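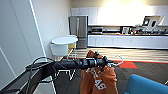

Wake me when it folds, wrote Gethin under my last post, the one announcing I'd be spending a Tuesday at the Brultavus open day. Fair enough, Gethin. I went in hoping for the same thing, laundry being the chore I would most like to lose.

The tour started at 2, with 20 of us in visitor badges and a handout from Tatisent, who write the software. It listed 206 household tasks. I counted 44 marked "reliable," and "reliable" had a footnote.

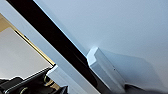
The footnote said results may vary with lighting, fabric and furniture, so in my house, with everything. Hangers are a favorite test because a hook is easy to grip. The shirt on it has no such manners – it swings, twists and generally behaves like a shirt.

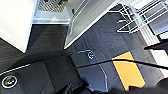 I asked whether it could do a whole load, dryer to closet. The answer involved the word "roadmap." Grunlow, a uniform rental outfit, apparently wants a few for its back room, where every hanger is the same and no one owns a cat.

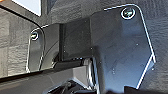
For shop floors like that, I can believe it in a few years. For homes, I'd keep your teenager on staff. The coffee was good, the parking was free, and they're running another open day in June – bring a sweater, the demo hall is cold.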